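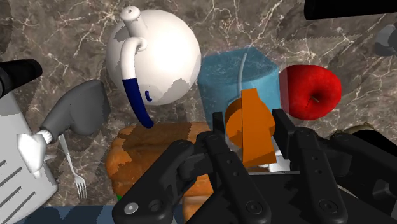
Illustration: Kazuhiro Honda / Wirwood Home Pages

Getting the Tea Out of Things

I come from a family that believes a stained teapot makes better tea. My aunt's brown pot had a lining you could have resoled a shoe with, and she would have taken a rolling pin to anyone who went near it with soap. I held the same view until I moved to Jinalville, where the water is hard enough to chew, and found flakes in my cup.

So, tannin. It builds up in layers, and in hard water it brings friends. The scum on top of your tea is mostly minerals that have teamed up with the tea, and it sticks to glaze like gossip. Dish soap does nearly nothing to it. Scrubbing does something, mainly to the glaze.

For the inside of a ceramic or porcelain pot:

Put in two heaping spoonfuls of baking soda, fill to the brim with hot water from the kettle, and walk away for 60 minutes. Longer is fine. I have left one overnight out of sheer laziness and it came to no harm. Pour it out, wipe with a soft cloth, rinse twice. If your pot is the old, thin kind, warm it with tap water first so it doesn't crack out of spite.

If that leaves a brown shadow, use a denture tablet. Yes, buy them at the drugstore. The cashier has seen worse. Drop in one tablet, add warm water, wait until it stops fizzing and then wait some more. Rinse until you can't smell mint.

Do not use either of these on an unglazed clay pot. Those get hot water and nothing else, and their owners will tell you so at length. Hatsue Furukawa wrote in after my last column to explain this over four pages, and I now consider myself explained to.

Spouts

The spout is where good intentions go to die. A pipe cleaner from the craft aisle will get around most bends. Fold the end over first so the wire doesn't scratch. For a short, straight spout, a baby bottle brush will do, or a drinking straw brush if you're the sort of household that owns one. Work from both ends. What comes out will put you off tea until lunch.

Dripping spouts are a separate misery. Rub the tiniest smear of butter under the lip. It works for one pot of tea, and then you have butter on your teapot, so decide how much you mind about the tablecloth.

Lids and handles

Never dry a pot with the lid on. It traps the damp and by October you'll have something living in there. Store it with the lid upside down in the opening, or beside it, or in the drawer where you'll never find it again, as is traditional at my house.

Painted or coated handles get washed by hand. I don't care what the box said. Baking soda paste is too rough for the color, so keep the scouring for the inside and give the handle a damp cloth.

Rings on the counter

Stone counters and vinegar are enemies. Marble especially: acid eats the polish, and the dull spot it leaves can't be wiped off because there's nothing there to wipe. The same goes for lemon, which every tip page on earth seems to recommend for everything. For a tea ring on marble, mix baking soda and water into a paste as thick as frosting, spread it over the ring, cover it with plastic wrap and leave it until morning. Lift it off with something plastic and wipe clean. Try it in a corner first, ideally one behind the toaster.

Old rings may need a second go. Very old rings may need a trivet placed permanently on top.

From the mailbag

Sofia Deligiannis asks whether bleach is quicker. It is, and so is buying a new teapot. Skip it. Tiny cracks in the glaze can hold on to it, and you will be drinking from there.

Thu Tăng fills her stained thermos with hot water and a spoonful of uncooked rice, then shakes it like a maraca. Tried it. The sides came up clean, the bottom less so, and the dog left the room. Open the cap now and then, as hot water under a tight lid likes to make an exit.

Next month: burnt pans, and who really burnt them.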